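Visit report: two-finger grippers in a domestic bathroom, Jemska test flat

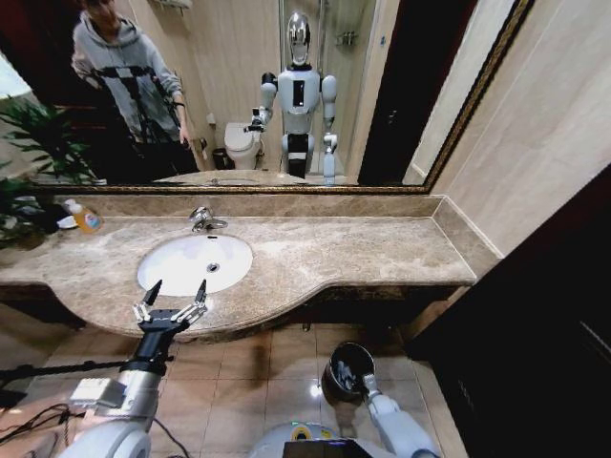 Head camera view at the washbasin, black cup in the right gripper, left gripper open near the counter edge.

Visited 2021-08-21. Present for Jemska: Stela Pascu (hardware), Touran Yazdani (control). Visiting: Kavinda Jayawardena and myself. Parisa Safavi joined by phone for the part on cameras.

Jemska runs its household trials in a furnished flat on the second floor of its office building. We had seen the kitchen in April and asked this time for the bathroom, which is the room our own programme has had most trouble with. The purpose was to compare the standard two-finger gripper with the Queiroz replacement fingers, and to see how the head camera copes with a mirror and pale surfaces.

Set-up

The robot is a white humanoid with two arms and a gripper on each. The fingertips are black, the linkage behind them white and silver. It works at a long marble countertop with a curved front edge, an oval basin let into the left half and a single-lever tap behind it. A large mirror hangs over the whole length. We were told that the mirror was in the flat when Jemska took it over and that the team decided to keep it.

Control is by teleoperation for all the trials we watched. Yazdani gave the loop delay as acceptable for cups and bottles and poor for anything that needs contact with the counter. We did not measure it.

Grippers

The cup is a fair test object. It is black and glossy inside, and when the gripper holds it on its side the opening is the part the camera sees best and the depth estimate handles worst. Grasping from the outside wall was reliable with both sets of fingers. Grasping by the rim was not tried with the standard set, as Pascu considers it a waste of cups.

The differences between the two sets were as follows.

Standard fingers: stiff, narrow, good repeatability. They tend to turn a round object slightly on closing, and the operator corrects this at the wrist. Swapping takes one person and a hex key.

Queiroz fingers: softer pad, wider contact. Less turning of the object. The pads pick up soap residue and have to be wiped between runs, a job the log sheet has no column for. Jayawardena asked about wear and was shown a used pair with rounding at the tips after 514 closures.

With the standard set the bench log stood at 484 closures with no change of parts. The two sets have not been run on the same tasks in the same proportion, so the numbers should not be put side by side.

A third set from Gatico was on the shelf but had not been fitted. Its mounting plate does not match the wrist and the adapter was still on order.

The curved counter edge matters more than I expected. With a straight edge the operator can learn one safe height and distance. On the curve, the left gripper has a different clearance at each position, and the approach to the basin has to be slower. Yazdani has a soft limit in software that keeps the fingertips off the stone. It was on during our visit and triggered 3 times in the first session, 2 of them on approaches that looked safe to me. He would sooner have it cautious.

Cameras

The mirror produces a second robot, a second set of grippers and a second room. The depth stage sometimes places points behind the wall, and these are removed at present with a fixed plane drawn by hand. Safavi's view is that a fixed plane is adequate for one flat and useless for a customer. She is working on a version that finds the mirror border first. The border here is ornate dark gold and should be an easy case -- a frameless mirror will be a different matter.

A clear pump bottle with orange-amber liquid stands at the far left of the counter, near the leaves of a potted plant. I asked whether the plant could be moved. It is left in place as an obstruction, and the bottle is reached from the front.

White on white is the other difficulty. The arm and the basin are close in brightness, and the wrist is easily lost against the bowl in the operator's view. Pascu has tried a strip of coloured tape on the wrist housing. It helped, and came off when cleaned.

Cables and floor

The cables run loose on the tiles. Jemska accepts this for static work at the counter. I would not, and said so; the reply was that a ceiling run is planned when the Balludent trial in the next room is finished.

Points to follow up

Ask Nazanin Ansari whether our own wrist plate takes the Queiroz fingers without an adapter.
Request the closure logs with the task recorded against each entry.
Send Safavi our recordings from the frameless mirror.
Repeat the cup trial at our site with the standard fingers, including the rim grasp. Kavinda to buy cups.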